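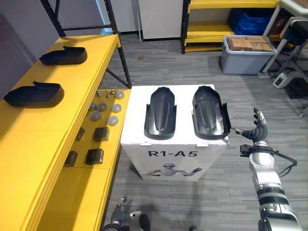

Yellow table, black trays.

Home | About | Recipes | Archive

October 28, 2019

So I've finally given up on store-bought sourdough! My neighbour Rosalind Fitzsimmons handed me a jar of her starter (she calls it Olum, don't ask) and I've baked 9 loaves, three of them edible.
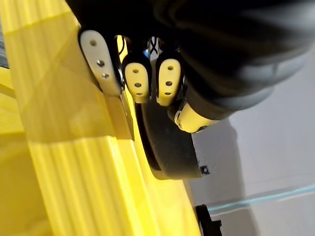
Photo: Chiến Nghiêm

My flour is 700 grams a batch, half of it wholemeal, and I leave the dough on the counter overnight with a tea towel over it. The kitchen's freezing, so it takes ages to rise.
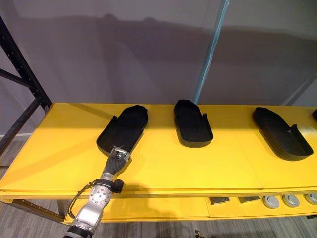
Shaping is still my weak spot. I want a proper long batard and I keep getting a flat grey puddle. What I'm after is something like those black slipper-shaped trays, long with a nice rounded heel, and I'd be thrilled to get even one by December. Rosalind says flour the basket more, so that's tonight's job.

Filed under: Bread & Other Disasters

Recent posts
Marmalade, take two
My favourite soup pot
Rainy long weekend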